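염색 노트, 월요일 오후 (검정 면, 철매염 다시)

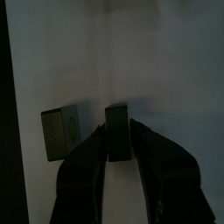 지난주에 망친 검정 얘기부터 적어 둔다. 밤 껍질 우린 물에 철장액을 썼는데 색이 영 안 올라오고 쥐색에서 멈췄다. Ariel Ambrosio는 철이 모자란 거라고 하고 나는 정련이 덜 된 거라고 우겼는데, 둘 다 조금씩 맞는 것 같다(내가 좀 더 맞다고 생각함!). 검은 천은 책상 위에 뉘어 놓으면 다 그럴듯해 보여서 판단이 안 선다. 사진처럼 색이 옅고 광 없는 면 앞에 늘어뜨려 놓고 봐야 갈색 기가 도는지 푸른 기가 도는지 그나마 말이 된다. 그래서 앞으로 검정 시편은 무조건 걸어서 비교하기로 했다. 벽 쪽 형광등은 끄고 창가에서만 볼 것. 저녁에 본 건 기록에 넣지 말자.

오늘 한 것. Brurnametti 면 800g을 소다회 넣고 푹 삶았다. 물이 누렇다 못해 보리차 색이 돼서 한 번 버리고 다시 삶음. 그동안 정련을 얼마나 대충 했는지 알겠다 ㅠㅠ 헹굼은 물이 맑아질 때까지 했고, 중간에 전화 받느라 한 솥은 좀 오래 뒀다. 그 솥에서 나온 천은 가장자리에 무명실로 표시해 뒀으니 섞지 말 것.

탄닌은 오배자로 바꿨다. Aoun에서 온 가루인데 지난번 것보다 입자가 고와서 체에 거르는 게 일이다. 면 주머니를 두 겹으로 했더니 훨씬 낫다. 천 넣고 24시간 담가 둘 예정이라 내일 같은 시간에 꺼낸다. 누가 먼저 오든 뚜껑 열고 한 번만 뒤집어 주면 좋겠다. 물 위로 뜬 데가 있으면 거기만 얼룩이 지는데, 이건 나중에 철을 먹이면 도로 못 돌린다. 철 국자는 절대 쓰지 말고 나무 막대로!

철장액은 Bristuddale 작업실에서 얻어 온 걸 쓴다. 7월에 담근 거라고 들었고 냄새는 뭐, 말할 것도 없다. 환풍기 꼭 켜기. 지난번에는 진하게 한 번에 끝내려다가 손에 잡히는 느낌이 뻣뻣해졌으니 이번엔 묽게 여러 번 간다. 담그고, 짜고, 널어서 바람 쐬고, 다시 담그고. 지루하지만 Ariel이 작년에 이렇게 한 스카프가 아직도 멀쩡한 걸 보면 할 말이 없다. 널 때는 집게 자국이 남으니까 집는 자리를 매번 바꾼다. 나는 꼭 같은 귀퉁이를 집는 버릇이 있어서 시편마다 한쪽 구석만 허옇다.

온도는 철 단계에서 25도 넘기지 않기. 뜨거우면 빨리 먹는 건 맞는데 얼룩도 빨리 먹는다. Zoreteck 온도계는 건전지가 간당간당해서 숫자가 깜빡거린다. 새로 사야 하는데 자꾸 까먹네. 일단 유리 온도계로 같이 재고 둘이 다르면 유리 쪽을 적을 것.

아직 모르겠는 것들. 마지막에 콩물을 한 번 입히면 색이 깊어진다는데, 마찰에는 오히려 약해진다는 말도 있어서 천 조각으로 먼저 해 보고 싶다. 젖었을 때 새까맣던 게 마르면 한 단계 빠지는 것도 매번 속는다. 그러니까 이번에는 젖은 상태에서 "됐다!" 하고 멈추지 말고, 다 말린 다음에 한 번 더 갈지 정하자. 흰 손수건으로 문질러 보는 것도 마른 뒤에.

내일 살 것: 건전지, 고무장갑 큰 거, 중성세제. 오배자는 남은 걸로 한 번은 더 된다.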